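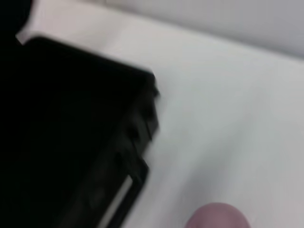

Prapai Chantharasri wrote to me that I was making too much of a small event, and that a gripper which closes on the wrong thing once in 500 picks is a gripper most factories would be glad to have. Her message came in February, after I had sent a short account of our fault to a mailing list for people who work with small robot arms. She was polite. She asked what I wanted, a machine that never errs? I have been thinking about my answer since then, and this essay is the long form of it.

First the facts. At Stavside we run a bench cell that picks plastic parts from a white table and puts them in trays. The arm has a small camera at the wrist, and the software we use for grasping is called Skorarine. The arm moves to a position over the part, the camera takes a picture, the software decides where the fingers should go, and the fingers go there. Between the picture and the closing of the fingers there is no person.

One morning, a little before eleven, the arm went down while Montri Wongsuwan had his hand on the table. He was turning a part that had been lying on its side. The cell was in what we called "slow mode," and in slow mode we allowed hands on the table. We had allowed it for so long that I cannot say who first permitted it. The fingers closed on the edge of his glove and pulled. He pulled also, and the glove stayed with the robot. His hand was not hurt, except for a red mark on the thumb that was gone by evening.

The log was the part that disturbed me. Skorarine gives each grasp a score, and our threshold was set so that a low score would stop the arm. The score for this grasp was high. We looked at the picture on which it was computed and it was smeared, every edge of it, because the wrist had not finished moving when the camera was triggered. The settling time had been 600 milliseconds. It was now 400. I found the change in the notes, with my own initials, and the reason given was "cycle time." I had saved a fifth of a second and was pleased about it at the time, I suppose.

So there are two faults. The picture was taken too early, and the software was confident about a picture that no careful person would trust. The first fault is mine and easy to repair. The second one is the subject on which Prapai and I disagree.

Her position, if I represent it fairly, is that blur is normal. A camera on a moving wrist will always produce some blurred pictures. The software has been trained with blurred pictures among the sharp ones, and it does well with them on average. If we reject every unclear picture, the arm will stand still for a good part of the day, and the people who pay for it will switch off the rejection. I have seen this happen, at the Rattanakul plant where I worked before, with a light curtain that tripped too often. Somebody put tape over it. I agree with her that a safety measure which annoys people has a short life.

But I think she makes one mistake, and it is a common one in our field. She speaks of errors as if they had one size. When the arm misses a part and closes on air, we lose two seconds. When it closes on a glove, we have lost something else, even if the hand comes out. The average puts both events in the same column. A success rate is a very good number for a person who buys parts trays, and a poor number for the person who stands at the table.

There is also the matter of what the score means. Ehsan Soomro, who maintains our configuration files, showed me that the score tells how similar this grasp is to grasps which succeeded before. It does not tell whether the picture is good enough to judge from. These are different questions. A tired driver at night may recognize the road very well, and this says little about whether he could see a man walking on it. We had used the first answer as if it were the second, and the word "confidence" on the screen helped us to do so. I would like this word to be removed from all such screens, but I do not expect it.

What did we change? The settling time is 600 again. Before the score is computed, a simple test measures the sharpness of the picture, and if the picture fails, the arm waits and takes another. After three failures it stops and a lamp goes on. Prapai predicted that we would be stopped all day. In the first 20 hours of running the lamp went on twice, and one of these was a dirty lens. I admit this is a short period and our light is good. A cell near a window may have a worse experience.

More important, slow mode no longer permits hands. If you wish to touch the table, you press the button and the motors have no power. Oranuch Paisan, who works at this cell more hours than any of us, was against this rule. She said it would cost her more time than all my milliseconds had given, and she was right. She turns perhaps one part in every tray, and each time she must now press, reach, step back, and start again. I watched her do it for an afternoon and it is tiresome to watch. We are trying a different feeder so that fewer parts arrive on their side – this is where the effort should have gone in the first place.

I notice that I have written more about the camera than about the hand. Engineers do this, because the camera can be improved and is interesting. The sharpness test makes the picks better. It does not make the table safe, and I would be sorry if a reader installed such a test and believed that it did. The button does that work, and the button knows nothing about pictures.

Prapai answered once more after I sent her these points. She still thinks that one in 500 is good, and for the trays I agree with her. She asked for the code of the sharpness test, and Ehsan has sent it. I asked her whether people put their hands on the table in her cell when it is in slow mode. She wrote that she would have to check.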